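Workshop tips: getting plush toys to train nicely

Soft toys drive me batty! Our grasp planner at Edville loves a mug and sulks at anything squishy, so most of my tips are about plush and trays.

Tip 1. Trim your clips before you label. I cut mine to 3 seconds either side of the grasp and the training folder shrinks beautifully.

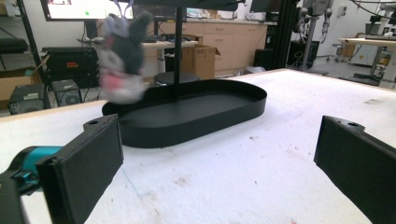
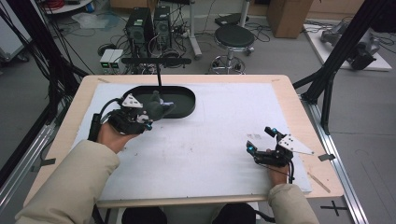
Plush toy and oval tray, both times.

Tip 2. Check your timestamps
Run the sync script before lunch (I forgot once in November and binned 103 clips, ugh). Anything the script flags goes in its own folder, and don't rename it.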